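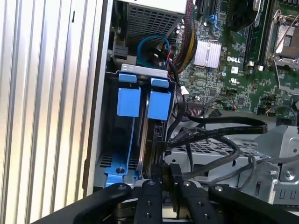 Gripper fingertips at the right-hand drive bay of an opened desktop, seen from the wrist camera.

Teleoperation Demonstrators (fixed term, full or part time)

Zuvadis, Disassembly Cell Group
Reference: VIRIA-17
Closing date: 27 March 2019

Zuvadis is looking for demonstrators to join Viria, a project on the robotic dismantling of discarded desktop computers. Demonstrators control a robot arm by remote control, or move it by hand, and carry out set dismantling tasks while the arm's movements and camera views are recorded. The recordings are used to train and test control software. The posts run until the end of December and may be extended.

Background

Desktop computers arrive at recycling sites in mixed batches. Cases differ in layout, cables are routed in whatever way suited the last person to open the machine, and drives are held by clips, rails, caddies or screws depending on the maker and the year. Writing a fixed program for each model is slow work and the program is of little use when the next model comes along. Viria takes the other route: a person shows the robot the task many times, on many machines, and the software learns from the recordings.

The first phase of the project dealt with opening cases and lifting out expansion cards. The present phase covers hard drives and their caddies, drive cables, and the larger power connectors. Drives come first, as they have to be taken out and accounted for before the rest of the machine can be processed.

The work

A session consists of a series of short demonstrations, called episodes. Before each episode the demonstrator sets out the chassis according to the session sheet, checks that it is firmly seated, and returns the arm to its start position. The demonstrator then carries out the task and marks the episode as complete, failed or void. Failed episodes are kept. Void episodes are those in which something outside the task went wrong, such as a dropped camera feed or a chassis that moved on the table.

Two control methods are in use:

Leader arm. The demonstrator moves a small passive arm at the desk and the robot arm copies it. The fingers of the gripper are opened and closed with a trigger. Most episodes are recorded this way.

Hand guiding. The demonstrator holds the robot arm itself and moves it through the task with the motors in a compliant mode. This is used for slow approach movements and for tasks where the feel of the contact matters. Hands must stay on the marked grips while the arm is live.

The main view is from a camera at the wrist. It moves with the gripper, so the picture tilts and swings as the arm turns, and the gripper itself hides part of the chassis during close work.

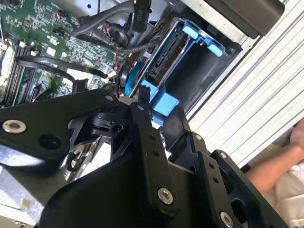
Releasing a caddy is the task on which new demonstrators will spend most of their first month. The fingertip has to meet the plastic at the right point and push along the line in which the latch gives. If it meets the caddy too high or at a slant, the finger slides off, and a second push from the same place usually does the same. We ask demonstrators to back away, line up again and make a fresh approach, as this gives the software an example of recovery that it can use. Forcing the part is marked down at review even if the drive comes free.

Cables need a different sort of care. A cable lying across the way in should be moved aside with the flat of the finger where there is room, and held clear only if it springs back. Pulling on a cable to reach a connector is not permitted in any task.

Duties

- Record demonstrations by leader arm and by hand guiding, following the session sheet.
- Prepare, turn and reset chassis between episodes.
- Mark episodes and add short written notes on failures.
- Review a share of other demonstrators' episodes against the marking guide.
- Clean and check the fingertips, pivots and wrist camera at the start of each shift.
- Report faults in the arm, gripper or recording software, with the episode number.

A trained demonstrator working full time is expected to record roughly 60 usable episodes in a shift on drive tasks, and fewer on cable tasks. There is no bonus for exceeding this. Rushed episodes tend to contain jerks and needless re-grasps, and they have to be filtered out later.

What we are looking for

Essential:

- Steady hands and good near vision, with glasses or lenses if needed.
- Ability to repeat a task many times and still attend to small differences.
- Clear written English for notes and fault reports.
- Willingness to follow a written procedure and to say when it is wrong.

Useful:

- Experience of building, repairing or stripping desktop computers.
- Experience with any remotely controlled equipment, such as cranes, camera heads, drones or inspection crawlers.
- Bench work of any kind, for example watch repair, electronics assembly or dental technology.

No degree is needed, and no programming is involved in the post. Left-handed applicants are welcome; the leader arm can be mounted on either side of the desk. Applicants who use a wheelchair should note that the desk is height adjustable and that heavier chassis can be loaded by the cell technician.

Training

The first two weeks are paid training under Ewurabena Akolgo, who leads the demonstration team. Trainees begin with free movement and pick-and-place on foam blocks, then go on to an empty case, and then to a fully fitted one. At the end of the second week each trainee records a test set of 70 episodes, which is marked by two reviewers. Trainees who fall short of the standard may repeat the set once.

Safety

The arm runs at reduced speed and force whenever a person can reach it. An enabling switch must be held for the arm to move, and a stop button is fixed at the desk and on the table edge. Case edges are sharp - cut-resistant gloves are supplied for lifting and turning chassis and must be worn for this. Computers are unplugged and stood for a set time before they reach the cell. Power supplies are never opened, by the robot or by staff.

Wrist and shoulder strain is the main complaint in this kind of work. Control periods are limited and alternate with review or preparation work, and demonstrators are asked to report discomfort early.

Recordings and privacy

Hands, forearms and clothing may appear in the wrist camera's view during setting out or hand guiding. No sound is recorded. Episodes are stored under a demonstrator number, and the list linking numbers to names is held by the project office only. Recordings may be shared with our project partners, Sydorenko and Brasora, under the same terms. All applicants who are offered a post will be given the full data notice to read before signing.

Hours and pay

Full-time posts are worked over five days, on either an early or a late shift. Part-time posts are for a minimum of three half shifts a week. Shifts are agreed a fortnight ahead. Pay is on the Zuvadis technical support scale, starting at the second point, with a move up one point after 1000 accepted episodes. Paid leave and sick pay are the same as for permanent staff, in proportion to hours worked.

How to apply

Send a CV of no more than two pages and a short letter to Shireen Xaba at the Zuvadis project office, quoting the reference at the top of this notice. The letter should describe one piece of manual work you have done which called for patience, and what you did when it went wrong. Please state whether you are applying for full-time or part-time hours and which shift you would prefer.

Applicants on the shortlist will be asked to attend for half a day. This includes a short interview, a tour of the cell and a practical trial with the leader arm. No earlier experience is assumed in the trial, and we look at how control improves between the first attempt and the last. Travel costs within the region are repaid on production of receipts.

Questions about the work itself may be sent to Ewurabena Akolgo. Questions about contracts, hours or access should go to Shireen Xaba.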